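Catbridge-Eaters mailing list
Subject: Re: [catbridge-eaters] Pakura to Wumier by train, where to eat??
Date: February 6, 2024

Quick one, typing this on my lunch break so sorry for the mess.

> We have four days and want to do Pakura first, then the train over
> to Wumier. Is the night market still worth it in the off season?
> And does anyone know if the dumpling soup place by the station
> is open on Sundays? My husband won't do anything too spicy.

Went in January. Night market yes, but go early. Half the stalls were packing up by nine. Get the flat bread with the sour cheese – 200 a piece, and one is plenty for two people unless you skipped lunch like we did.

Soup place: don't know about Sundays, sorry. Closed for a family thing the day we tried. We ended up across the street at Rastogi and went back twice. Lentils, fried eggplant, a lamb thing with dried plums I still think about. Not spicy unless you ask. Dinner with tea came to 3000 for both of us, cash only, and the machine at the station only gave out 1000 at a time so do that before your hungry.

Train – sit on the left going to Wumier for the river. Bring food. The cart had crackers and instant coffee and that was it. We had boiled eggs and a bag of those little oranges, felt like royalty.

Wumier itself, one full day is enough imo. Bakery behind the bus lot does a walnut roll that sells out. The hill cafe everyone raves about, nice view, soup was mostly salt. I'd skip it. Also buy the plum jam in Pakura, same jar cost more in Wumier and they wouldnt budge.

I tried the lamb at home last weekend. Close but not there. Too much cinnamon I think?? If anyone has a recipe that uses dried plums and NOT prunes please send, the ones I brought back are nearly gone.

Will dig out the hotel name tonight if you still need it.
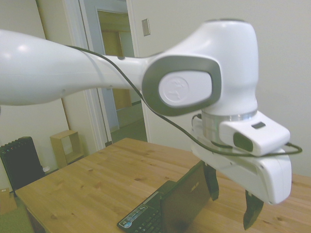
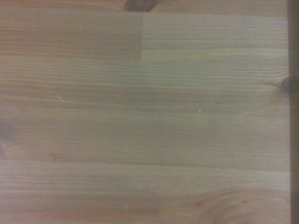

first one: the white arm with its black cable. second: pine, close up, knot at the top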